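Answers to what people ask most at the front desk on the second floor, Brandthorpe building. The page covers the water dispenser, the window ledge, the lockers and the chairs. Last checked 20th August.

## General

**Who looks after the shared area?**

The team that runs the floor. Faults and supply requests go on the sheet at the front desk, one line per item.

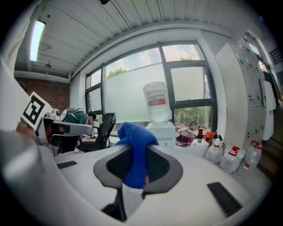 **Facilities and Shared Spaces, Savuritz Labs**

**Can I hang my lab coat by the lockers?**

Yes. Lab coats stay on that side of the room. Coats left on chair backs are moved to the hooks at the end of the day.

**How do I get a locker?**

Ask at the desk for a key. Each person gets one small locker. Keys are numbered, and a lost key costs 40 to replace. Lockers not claimed by the end of January are opened and reassigned.

## Water dispenser

**Who changes the jug?**

Whoever empties it, if they can lift it safely. Otherwise leave a note at the desk. Full jugs are kept in store room 3, by the service elevator.

**Do I take the plastic off a new jug?**

Only the part over the neck and cap. The rest of the wrapping can stay on - it does not touch the water.

**How do I seat the jug?**

1. Wipe the neck with a clean paper towel.
2. Turn the jug over in one movement and lower it straight down.
3. Wait for the bubbles to stop.
4. Run each tap until the flow is steady.

**What is the hot tap set to?**

91 °C. The setting is fixed. If the water comes out lukewarm, check that the plug is fully in before reporting a fault.

**May I unplug it to use the outlet?**

No. Use the outlets under the desks.

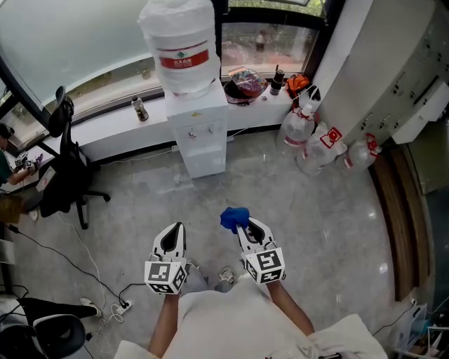 Cables that have to cross the floor should run close to the wall, clear of the walkway. Anything longer than that needs a cable cover, and Fakhoury Supply delivers those with the monthly order.

## Window ledge

**What can I keep there?**

Drinks, snacks and thermos bottles, for the day. Close the caps. Items of 800 g or less only on the narrow part of the ledge.

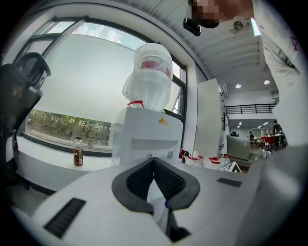 *White unit and window ledge.*

**Where do empty bottles go?**

In the recycling bin by the stairs, caps on. Bottles on the floor are treated as trash by the Serkine cleaning crew.

**Can I move the mesh-back chairs?**

Within the room, yes. Push them back under a desk afterward, and keep the space in front of the lockers clear so that the lower doors can open.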